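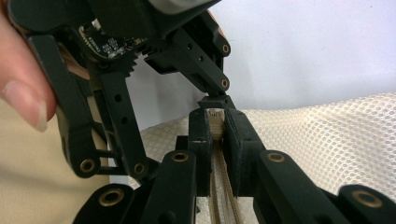 3.2 The hand-held gripper

The kit under review is supplied by Zideck as a complete hand-held unit, with a spare set of finger pads and a licence for the Jultby recording software. It was assessed for one class of task only, the handling of zips and other narrow fastenings on soft goods, where earlier purchases had given uneven results.

The gripper is a parallel linkage driven through a gear, with a small circuit board mounted at the top of the mechanism (Figure 2). The arms are plastic and turn on brass-coloured bushings. The two finger pads differ in shape, one being narrower than the other, and a zip can be pinched upright between them with the end standing clear of the pads. Mesh fabric proved the most demanding backing, as it puckers under light tension and draws the zip out of line.

Figure 2. The gripper holding a zip beside white mesh fabric.

Operators at the Grakham site used the unit in sessions of 30 minutes, with a rest between sessions. The supplier advises that the bushings be inspected after 3,000 closures. We followed this advice and recorded play at each pivot with a feeler gauge. Wear was slight, and greatest at the lower pivots. Closing force was left at the factory setting throughout, although the software allows it to be changed.

Two points bear on purchase. The first is weight: after about 18 sessions, several operators reported tiredness in the wrist and asked for a strap, which Zideck sells separately. The second is the manual, which describes fitting the pads clearly but says little on how to align them afterwards. The procedure set out by Massawe for a similar linkage was adopted in its place and is given in the appendix.

The unit was otherwise used as delivered. Results for zips sewn to mesh are reported separately from those for woven cloth, as the two materials called for different approach angles.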